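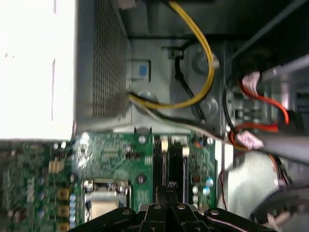
*Inside a desktop computer. The green board is the motherboard, and the two long black slots are for memory.*

# What Is Inside a Desktop Computer?

**Usgate Science Pages for Young Readers**
Last updated July 22, 2025

A desktop computer is a computer that stays in one place. Many of them have a big box called a case or a tower, with a screen, a keyboard and a mouse connected to it. All the thinking and remembering happens in the box.

Most people never see inside one. The case has a side panel, which is a large flat door held on with screws or clips. When the panel comes off, you find metal, wires and at least one big circuit board. It can look like a muddle at first, but each part has its own job, and the same parts turn up in nearly every desktop computer.

## The case

The case is the box that holds everything. It is usually made of metal, often with some plastic on the front. It keeps dust and fingers away from the parts inside.

Look for places where the metal is full of little holes. Computer parts get warm when they work, and the holes let air move through. Many computers have fans too, which push or pull the air along. The humming noise you hear from a computer is often a fan.

A tower normally stands upright. When someone wants to work on it, they often lay it on its side. Then the open side faces the ceiling and the parts are easier to reach, and a dropped screw is easier to find.

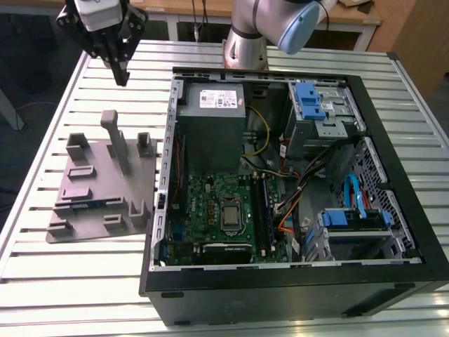 *A black tower lying on its side with the panel off. The grey box along the top of the inside is the power supply.*

## The power supply

The power supply is a metal box, and one side of it usually has a grille. The electricity from a wall socket is much too strong for the small parts in a computer. The power supply changes it into a weaker kind that the parts can use, then sends it out along wires.

Power supply wires are often different colours. On many desktop computers, yellow wires, red wires and orange wires each carry a different strength of electricity, and black wires complete the path back. The colours help the people who build and mend computers. They are not a safe guide for anyone who is guessing, as makers do not all follow the same plan.

Many power supplies have a label with small print on it. The label says how much power the unit can give and which safety rules it was made to follow.

**Never open a power supply.** It can hold enough electricity to hurt you even after it has been unplugged. Grown-ups who mend computers usually leave it shut as well and swap the whole box if it stops working.

## The motherboard

The motherboard is the biggest circuit board in the case. A circuit board is a thin, stiff sheet with metal lines on it and inside it. Electricity travels along the lines in the way that cars travel along roads. Motherboards are often green, but they can be blue, black, red or other colours. The colour makes no difference to how the computer works.

Everything else in the computer joins up with the motherboard somehow. Some parts push straight into it. Others are joined by a cable.

You will see lots of tiny parts fixed on to the board. The ones that look like little tins or barrels are called capacitors. A capacitor stores a small amount of electricity and lets it go again very quickly, which helps to keep the flow steady.

## The processor

The processor is the part that follows instructions. Its full name is the central processing unit, so people call it the CPU.

A CPU is flat and square, and it is small enough to sit in the palm of your hand. It fits in a holder on the motherboard called a socket. In many computers a metal frame closes over the edges and presses the CPU down so that it touches all its contacts. A contact is a small piece of metal where electricity passes from one part to another.

The CPU gets very hot when it is working. A block of metal called a heat sink normally sits on top of it to carry the heat away. If the heat sink has been taken off, you can see the socket.

## The memory

Computers have a fast memory called RAM. The letters stand for random access memory. RAM holds the things the computer is using at this moment, such as the game you are playing or the page you are reading.

When the computer is switched off, RAM forgets everything. That is why you are told to save your work.

RAM comes as a long, narrow circuit board. Many people call it a stick. Black chips are fixed to it, and along one long edge there is a row of gold-coloured contacts. The stick stands on its edge in a slot on the motherboard, with the contacts pointing down.

There is a small gap, or notch, in the row of contacts, and a bump in the slot to match. The notch is not quite in the middle, so the stick only fits one way round. At the end of the slot is a latch, a little lever that clips over the end of the stick. Some slots have a latch at both ends and some have just one.

## The drives

A drive remembers things when the computer is off. Your pictures, songs, stories and games are all kept on a drive.

There are two main kinds:

- A **hard disk drive** has smooth round plates inside that spin very fast. A tiny arm moves across them to read what is stored.
- A **solid state drive** has chips and nothing that spins. It is quieter and usually quicker.

Drives are kept in spaces called bays. Several bays together in a metal frame are called a drive cage. Some cages have coloured plastic latches or trays, so a drive can be taken out without a screwdriver.

A drive needs two connections, one for power and one for information. The information often goes along a thin cable called a SATA cable (say "SAY-ta" or "SAT-a", people use both). SATA cables can be red, blue, orange, black or other colours. They all do the same thing.

## Expansion cards

An expansion card is an extra circuit board that gives the computer something more to do. A graphics card draws pictures for the screen. A sound card makes better sound. A network card connects the computer to other computers.

The card pushes into a long slot on the motherboard. One end usually reaches the back of the case, so that you can plug a cable into it from outside.

## Where do the parts go when they come out?

Suppose you take a computer to bits. Very soon you will have parts all over the table. Some will be under other parts, and a small one may have rolled on to the floor. Thin boards can be bent or scratched, and their contacts should not be touched.

People deal with this in different ways. Some use a tray with sections. Others use a paper plate for each kind of screw. A workbench can also have a holder, a flat plate with slots and raised shapes on it. Parts can rest in the slots or stand between the raised pieces.

Holders like this can be made on a 3D printer. The printer melts plastic and lays it down in thin layers, one on top of another, until the shape is finished. If you want a longer slot, you change the drawing on the computer and print it again.

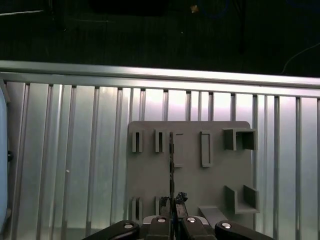 ## What makes a good holder?

A slot has to be the right size. If it is too tight, the part has to be forced in and might break. If it is too wide, the part leans over or falls out. Long thin parts need holding in more than one place, or they wobble.

It helps if you can still get hold of the part once it is in. A slot that swallows a board completely is hard to use. Brackets are useful for this, as they grip only a little of the board and leave the rest in the open.

Look at the strip of blue circuit board in the next picture. It sits in a long slot on a light grey plate, with angular brackets around it.

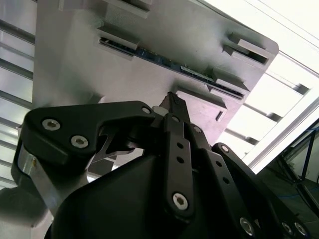 ## Make a holder yourself

You can try the same idea with cardboard. You do not need any computer parts.

**You will need:**

- a piece of thick cardboard, such as the side of a box
- some strips of thinner card
- a ruler and a pencil
- scissors and glue
- 3 flat things to hold, for example an old bookmark, a lolly stick and a playing card

**What to do:**

1. Lay your three things on the cardboard with spaces between them. Draw round each one.
2. Fold the thin card into small L shapes.
3. Glue the L shapes down in pairs, one on each side of a pencil line. Leave a narrow gap between the two.
4. Wait about 60 minutes for the glue to dry.
5. Stand each thing on its edge in its gap.

Tip the cardboard gently. If something falls over, move the L shapes closer together or add another pair.

## Staying safe

Only look inside a computer with a grown-up who knows what they are doing. It must be switched off and unplugged first.

Some edges inside the case are sharp. Keep your fingers away from the metal corners, and do not pull on cables.

Your body can also harm the computer. When you walk on a carpet you can pick up static electricity, the thing that sometimes gives you a small shock from a door handle. A shock too tiny for you to feel can damage a chip. People who mend computers often wear a wrist strap with a wire that carries the static safely away. They hold circuit boards by the edges.

## Words to know

**Bay:** a space in the case for a drive.

**Circuit board:** a stiff sheet with metal lines that carry electricity.

**Contact:** a piece of metal where two parts touch so that electricity can pass.

**CPU:** the part that follows instructions.

**Latch:** a small lever or clip that keeps something in place.

**RAM:** fast memory that is emptied when the computer is turned off.

**Socket:** a holder that a part fits into.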